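Stop reporting the average

Got into it again with Tiburcio Xolalpa over lunch, about bin picking numbers, and I said I'd write it down so here it is. Quick, because I have a deadline at Bredeo in August and this isn't it.

The claim. A grasp success rate averaged over a whole run tells you very little about the method. Everybody in this corner of the field knows it and we all keep putting it in the first table anyway. Me too. Our last report led with one number over 2000 attempts and I signed off on it.

What's in the number? Easy stuff, mostly. Boxes. Matte things with a flat face up. A decent planner from years ago gets those, so does the new one, so does a dumb rule that goes for the highest point and closes. Then a small pile of hard cases where the methods really differ, and the average drowns them.

When we split ours out, 400 of the 2000 attempts were on what we'd tagged as hard before the run started. Clear plastic, shiny discs, long things lying close to a wall. The learned model beat the old planner on the easy ones by almost nothing. On clear things it was worse. Worse! The depth camera sees the floor through the part, the network confidently picks a spot on the floor, the fingers go down and close on air. You would not get that from the headline. The headline said we won.

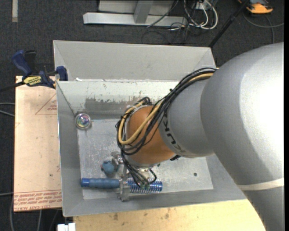

And the walls. Walls are where I've changed my mind the most. Simulated bins have clean thin walls and a perfect floor, and real ones are scuffed and scratched and slope a bit, and the reflections off bare metal do odd things to the depth. Long objects near a wall need the wrist turned, and then you have cables to think about, which no simulator I've used models at all. A cable bundle is a joint limit. It just isn't in the file. The Welis people train with padding around the wrist for this and I used to think that was a hack. Now I think it's teh most honest part of their setup.

Tiburcio's side, to be fair to him. He says customers buy throughput, a customer with mostly boxes wants the average over mostly boxes, and my hard set is rigged because I picked it. Partly right. Any hard set is somebody's choice. But so is the easy one! We picked those objects too, we just picked them out of the drawer without arguing about it. And a customer with mostly boxes still has a line that stops when the one odd part comes through, and somebody has to walk over.

He also says 400 attempts is thin once you split by category. OK, yes. Some of our categories had so few tries that I wouldn't bet on the order of the methods. So say that in the table. Put the count next to the rate. Takes one column.

The group at Barajas did 3000 attempts and published the per object results with every failure labeled -- missed, slipped, collided, wouldn't plan. I learned more from their failure list than from the paper it came with. The paper is fine. The list is what I keep open in a tab. Mustville is where we'll rerun ours, same format, 2 grippers this time so we can seperate bad grasp choice from bad fingers, which I should of done to begin with.

Labeling failures is slow and dull and you end up watching a lot of video of an arm not picking up a disc. Do it anyway. If the rate on clear parts is bad, print it, first table, same font size as the good one.

Tiburcio has read this and still disagrees about the hard set. He can write his own.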